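November, evening

What a day! I'm writing this with my feet in a washing-up bowl of hot water because the walk back from Forkberg harbour finished them off, but I don't care one bit. I've been wanting to see the low tide there for years and today it went out further than I have ever seen it.

I was up at 4, which I never manage for work. Tea in the flask, two cheese rolls, the good socks, the bad coat. The first bus was nearly empty and the driver had the heating on so high that I almost nodded off before Larno. Then the last bit on foot, down the lane with the torch, and there it was, all that dark wet sand shining and the rocks sticking up where there's normally just sea. I said "oh!" out loud to no one at all.

The pools! I'd forgotten how much goes on in a pool if you keep still. The first few minutes there's nothing, just weed and your own face, and then a bit of gravel gets up and walks off. I found beadlet anemones like wine gums, a blenny who glared at me from under a ledge, shore crabs in every size, and (best of the lot) a cushion star, only my second ever. It was on the underside of a stone, pale and puffy like something made of pastry. I put the stone back exactly as it was and then stood there grinning.

Sea creatures have been on my mind all week anyway, the toy sort included.

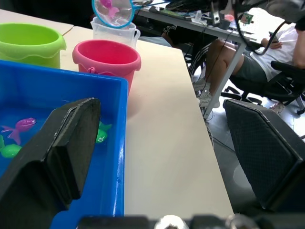 Sea creatures afloat in the blue tub, pink bucket behind.

I was mad about them as a child. We had a rubber octopus that lived on the side of the bath until its legs went sticky, and I used to give it a proper sea to live in, with a flannel for weed. I'm sure that's where all this started. Give a child a bowl of water and something with fins and they're away.

Anyway, back to the shore. I tried to count the limpets on one rock and got to 223 before a wave came over my boot and I lost my place. I shan't be starting again. They all have their own spot, and they go off to feed when the water's over them and come home to the same scar on the rock. I read that years ago and I still think it's one of the best facts going. I'd like to mark one with a dab of something and check on it, but I'd never find the rock again.

By the time it was light there was a good stretch of shore showing, roughly 50 paces past the old iron post, and I went right to the edge where the kelp lies down flat. It stinks and it's wonderful. Slipped once, no harm done except to a cheese roll.

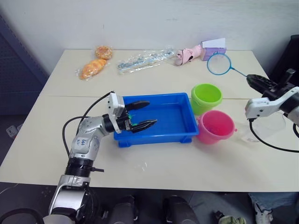

Blue tray, something small and green just inside the rim, buckets alongside.

Must get a tray of my own, now I think of it. A white one would be best for looking at shrimps, as they're practically see-through and I lose them against anything dark. And a bucket with a lid for the bus! My old one slopped all down my leg on the way to the Nirow rocks in the summer and I smelt of it for days.

The tide turned faster than I liked and I came up the beach at a trot. Soup in the café by the slipway, pea and ham, and a slab of ginger cake that I'd go back for on its own. Missed the bus by a whisker, hence the walk and hence the feet.

List for next time: spare socks, hand lens, pencil (the pen gave up in the damp), 3 rolls and not 2. The water in the bowl's gone cold now so I'm off to bed.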